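Cuaderno de taller – 21/03/2025

Sujetalibros extensible, mesa clara. Sigo con la ficha que quedó abierta en septiembre.

Pieza: dos soportes de plástico gris claro unidos por una celosía de tijera. En el inventario figura como Fernholm, ref. 659. El modelo Stollo queda para otra entrada.

Montaje: soportes apoyados de base, celosía estirada a lo ancho de la mitad trasera del tablero. Carga mínima: una sola revista, de pie contra el soporte izquierdo. Queda algo inclinada hacia atrás; lo doy por aceptable. Con papel satinado prefiero no cerrar más el ángulo.

Pendiente:
– Repetir con 11 revistas y anotar la separación entre soportes.
– Revisar el apriete en la unión de la celosía con el soporte derecho. No forzar: el plástico marca enseguida.
– Ciclo de apertura y cierre, más de 3000 repeticiones, con pausa cada 3 series para mirar los pasadores.
– Pasar los valores a la hoja Trirus.

Sobre el tablero: veta fina, sin barniz nuevo desde el año pasado. Si la base resbala con la carga completa, probar fieltro Bélanger antes de tocar la superficie. No usar adhesivo – luego hay que lijar.

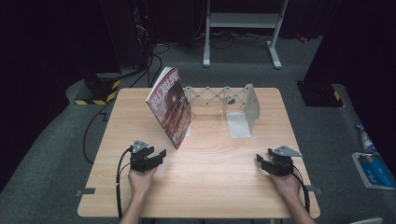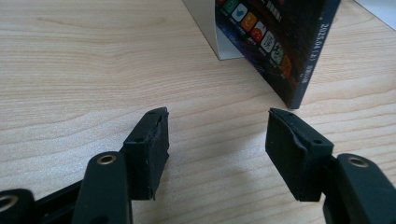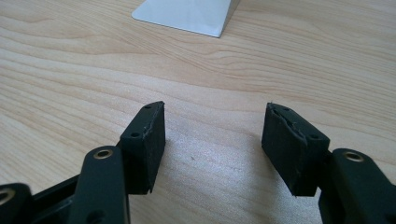
Mesa de madera clara; el sujetalibros con la revista, en la primera foto.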